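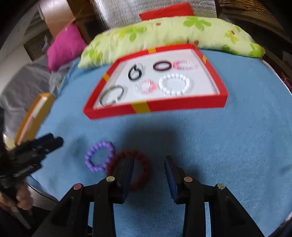
Bracelets in the red tray, on the blue cover.

Ticket: Upstairs bathroom fan runs, but the mirror still fogs and the ceiling paint is peeling
Status: Open, waiting on part
Category: Renovation / Ventilation

Original report

Hello, and thank you in advance for reading all of this, because I know I go on a bit. We bought a story-and-a-half cottage in Gistlow and have been redoing it one room at a time. The upstairs bathroom was finished in March, with a new Skadard ceiling fan, the 131 model. It hums along nicely and sounds just like a fan should, but after a ten-minute shower the mirror is completely fogged and stays that way for most of an hour. Last week I noticed the paint starting to curl over the tub, which made me want to sit down and cry a little (it took me 2 coats and a whole weekend!).

What I have tried so far:
Cleaned the grille, which was hardly dusty.
Held a square of toilet paper up to it. The paper slid right off.
Left the door open a crack. Slightly better.
Checked the outside hood. The flap barely lifts with the fan on high.

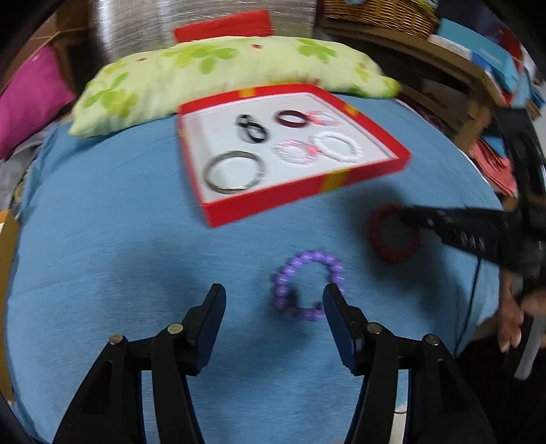

Posted by the homeowner
Ticket author

Update, 4:30 p.m.

I finally got up into the attic crawl space, which I had been putting off – it is a tight squeeze behind the knee wall and the insulation itches something awful. The duct is the old flexible kind from the previous owners. It leaves the fan, sags down between two joists, climbs back up over a beam and then makes a sharp turn toward the hood. The low part of the sag had a good cup of water sitting in it. I drained it into a paint tray and propped the duct up on a scrap of lumber for now.

Tested again after supper. The toilet paper sticks, though not very firmly, and the mirror cleared in 20 minutes. So that is real progress, and I was so pleased I called downstairs to tell everyone.

Second update

I took the hood off from the ladder this morning. The damper flap had been painted over along one edge, probably when the siding was done. I scraped it free, but the hinge is bent and it doesn't close all the way, so I have ordered a replacement from Wurnberg along with a length of rigid duct and some foil tape. The total came to a little under the 300 dollars I had set aside.

Still to do: run the rigid duct with a slight slope toward the outside, wrap it, fit the new hood, and leave the ceiling alone until it has dried out properly. If anybody has put rigid duct through a crawl space this small, I would love to know whether you joined the pieces before or after you slid them in.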